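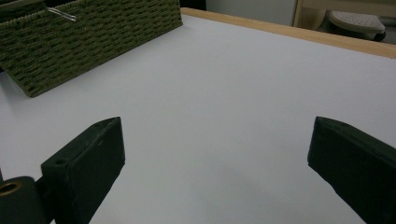
2025-05-09, Tiltmont shop, engine bench

First pull on the dyno with the rebuilt straight six and I'm still grinning. It made 408 horsepower at the crank on the second run, with the fuel map left fat on purpose. We were hoping for 400. Dorota had written 400 on the whiteboard in March and underlined it twice, and now she's refusing to erase it.

Stuff to get down before I forget.

Oil pressure steady through all three runs. No flutter at the top end, which was my big worry with the Fashola pump after the trouble on the last engine. Water temp climbed a bit faster than I'd like on run three, but the shop fan was pointed at the headers and not at the radiator (my doing). Will repeat with the fan moved.

The new cam is lovely! It pulls from low down much better than the old grind and there's none of that dead patch where you used to sit and wait. Kenneth thought we'd lose the bottom end completely. He has asked me to record that he was wrong, so: Kenneth was wrong. He was right about the valve springs though, and I'd have fitted the softer set if he hadn't kept on at me.

Idle is lumpy. I like it. Titilayo doesn't, and she's the one who has to drive the car to the hill climb in August, so she wins. Try a touch more advance at idle and see if it settles before messing with the throttle stops again.

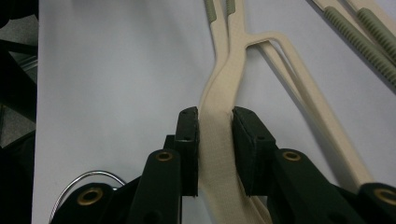
Intake side next. The Bralley manifold came back from the welder and the flange is nice and flat now, checked with the straightedge both ways. I want to mock up the vacuum lines before anything gets bolted down for good, because the last layout had one hose rubbing on the fuel rail. For holding soft hose in place while you look at the route, a cream plastic clamp is plenty, and the jaws won't chew the rubber like the steel ones do. Nazanin's idea is to run the brake booster line behind number six and come up over the bell housing. Longer, but it stays well away from the heat. Going to try hers first.

Throttle bodies: synced at idle, not yet at part load. Number four was a hair open compared with its neighbors. Turned it back an eighth and the hiss evened out. Check again hot.

Gearbox. Ifeoma has the Astine box apart and says second gear synchro is worn but the dogs are fine. She wants to reuse the shafts. I'm all for it, the spares money is better spent on a decent clutch. Some 200 dollars gets us the heavier pressure plate, and with the torque this thing makes down low I don't trust the old one for a whole weekend of standing starts.
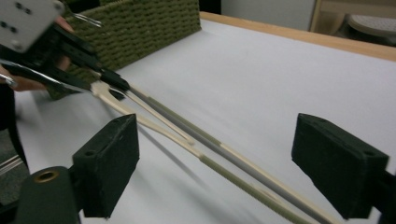

The flywheel is back from balancing too, and it's noticeably lighter to carry. Waiting on new bolts, don't reuse the old ones even for a trial fit.

Weight, for the record: car without engine and box came to 881 kilos on the corner scales, with the seat in and no fuel. Left rear is heavier than right rear and I think that's the battery tray. Moving it to the other side is an easy afternoon.

To do:
Move fan, repeat run three
Idle advance, Titilayo to judge
Booster line mock-up with Nazanin
Order clutch plate and flywheel bolts
Plug readings, all six, after the next run
Ask Dorota for the dyno printouts, I only have the second one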